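Home | Products | Manuals | Downloads | Support | Contact

Jatero Two-Arm Garment Station
Section 4: Teaching a T-shirt fold

Read Section 3 (Arm start-up and homing) before you begin. Both arms must be homed and the speed dial must be set to TEACH. In TEACH the arms move slowly, but they can still pinch a hand. Keep the stop button within reach the whole time.

4.1 Preparing the table

1. Wipe the tabletop with a dry cloth. Do not use spray cleaners near the wrist cameras.
2. Check that the room lights are on and even. Close any blinds that let direct sun onto the work area.
3. On the controller, open Setup > Views. You should get one view from the head camera and one from each wrist camera.
4. Press Save Background while there is no garment on the table. Repeat this step any time the station is moved.

Note: Panel seams are part of the saved background. If a seam is reported as a fabric edge, save the background again.

4.2 Placing the shirt

5. Lay one shirt flat on the table with the hem toward the back wall and the neckline toward the front.
6. Turn the printed side up. For shirts with no print, turn the side with the lower neckline up.
7. Smooth out large wrinkles by hand. Small ones can stay.
8. Step back behind the floor line and press Ready.

Caution: Remove pins, hangers and plastic tags first. A tag caught between the finger pads can score them. Worn pads are not covered by the warranty.

4.3 Gripping and folding

9. Select Grip Pair. The grippers take one side of the shirt each, near the shoulders.
10. Use the arrow keys to adjust the tension. Stop when the fabric between the grippers is pulled out sideways. A few diagonal folds starting at the grip points are normal. If the print begins to distort, back off one step.
11. Press Store Point.
12. Select Fold and move through the fold one stage at a time, pressing Store Point after each stage.
13. Select Release. Check that the fingers are clear of the cloth before you send either arm home.

Head view with both grippers on the shirt, followed by two wrist views: 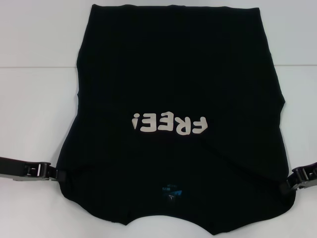
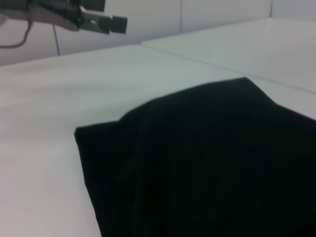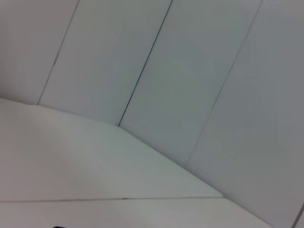
Hipólito Leiva wrote in to say that dark shirts gave him more trouble than light ones until he raised the contrast setting, and that he now keeps a separate profile for black fabric. He also asked for the profile name to be shown on the run screen. It has been added in the current software, at the top left, next to the cycle count.

4.4 Saving the profile

14. Press Save As and enter a name of up to 2 words. Include the size if you handle more than one.
15. Run the profile once in TEACH with the same shirt.
16. Run it again with a different shirt of the same size before switching the dial to RUN.

The controller holds 354 profiles. When the memory is full, Save As is grayed out until you delete one or copy some to a drive.

4.5 If something goes wrong

Code 189, grip not confirmed: The fingers closed but did not sense fabric. Check the pads for lint, lay the shirt out again and return to step 8.

Shirt slides during the fold: Lower the fold speed first. If it still slides, move the grip points slightly in from the edge of the fabric.

Wrist view is soft or blurred: Wipe the lens with the cloth supplied. Some softness is normal when the wrist is close to the table.

Replace the finger pads every 2000 cycles. See Section 7 for part numbers.

Related items
Section 3: Arm start-up and homing
Section 5: Towels and flat linen
Section 7: Finger pads and spare parts
Tunetti table extension, fitting sheet
Software release notes, December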